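**Progress report to the Limton Fund: household manipulation project, Skirnville workshop**
Period covered: April to June
Prepared by Gladys Castaño

## Where we are

The project is one task behind plan. Cloth folding is finished to the level we agreed with you in the spring. Surface wiping was due to be finished by the end of this period and is not, due to a gripper fault in June that stopped work for 8 working days. Nobody was hurt. One control board and one wrist cable were damaged, and both have been replaced out of the existing maintenance line, so we are not asking for extra money.

The rest of this report covers the fault, what we found, and what changes for the next period.

## The fault

On a Friday afternoon, during a wiping run, the gripper on the Martens arm failed to open on command. The arm had finished its stroke and lifted. The controller sent the open command, got no position reading back, and sent it again. After the third try it should have gone to a safe stop. It kept the fingers closed at full force and began its move back to the home position still holding the cloth.

Yeison Mamani was at the desk and pressed the emergency stop. The arm halted 20 cm short of the shelf upright. The gripper stayed shut with the power off, as it is designed to, and he released it by hand with the hex key after locking out the supply.

We ran the fingers by themselves that evening with nothing in them. They opened and closed normally for 15 cycles, then failed again in the same way.

## What we found

There were two separate problems.

The first was moisture in the wrist connector. Folding is done with no liquid at all, and the connector we use was chosen for that task. When wiping was added to the plan, we sealed the gripper body and left the connector as it was. Yeison opened it up and found corrosion on two of the pins, including the one that carries finger position. I approved the sealing work and should have caught this.

The second problem was in our software. The retry limit was counted separately for each command type, and the homing move reset the count. The safe stop could therefore never trigger if the loss of signal came at the end of a stroke. The bug has been there since the folding work. It did not show up because the position signal never dropped out during folding.

A cloth on the work surface, and a cloth and pad at the gripper, from the gripper's side:

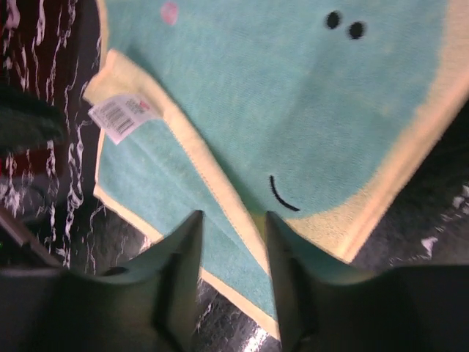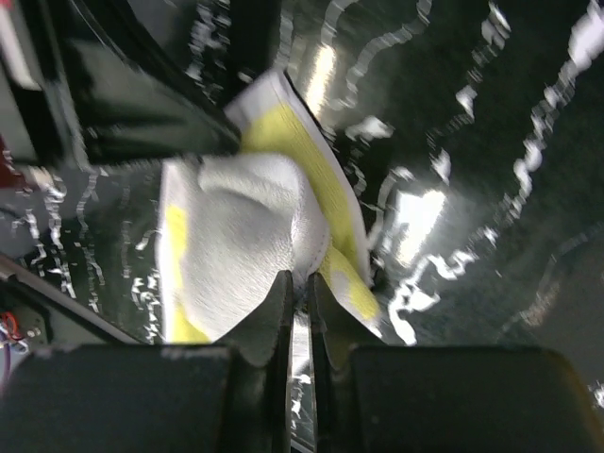
Pestlow, who built the gripper, looked at the damaged board and agreed with our reading. They recommend a sealed connector for any work near liquid and sent us the part number. They also pointed out that the cable should leave the wrist with a drip loop, so that liquid runs off before it reaches the plug. Ours ran straight down into it.

## What has been done

- New wrist cable and sealed connector fitted, with a drip loop.
- Control board replaced. The old one is kept, bagged and labeled, in case you or the insurer want it.
- Retry count is now shared across all commands and can only be cleared by a person at the desk.
- Loss of finger position now stops the arm at once, before any retry.
- Closing force for cloth and pads cut to the lowest setting that still holds them.
- Connector check added to the start-of-day sheet. Yeison does it and initials it.

We then ran 200 wiping strokes over three days with someone at the stop button the whole time. There were no missed open commands. We also unplugged the position signal on purpose at different points in the stroke, including at the very end, and the arm stopped each time.

## What is still open

The cut in closing force has a cost. Thick cloths that are bunched up now slip more often than they did, mostly on the return stroke. A slip is not a safety concern, but it does leave part of the surface unwiped, and it will count against us in the final test. Two options are on the table: rougher finger pads, or a different way of picking up the cloth so that more of it sits between the fingers. We would like to try the pick-up change first because it costs nothing but time.

We have not yet tested the new connector over a longer period. Pestlow gives no figure for how long the seal lasts when the wrist is turning all day. We will open it once a month and look.

The written risk assessment was out of date when the fault happened. It described folding only. A new version covering wiping is attached, and I would ask you to read section 4 in particular, which deals with who may be inside the marked area while the arm is powered.

## Schedule and budget

Wiping moves into the next period and should be complete by the end of August. Drawer work starts after that instead of alongside it, as Yeison cannot run both. The final demonstration date does not move, but there is no slack left before it.

Spending is within budget. The maintenance line is now mostly used up, and another board failure would have to come out of travel. I will write to you before moving any money.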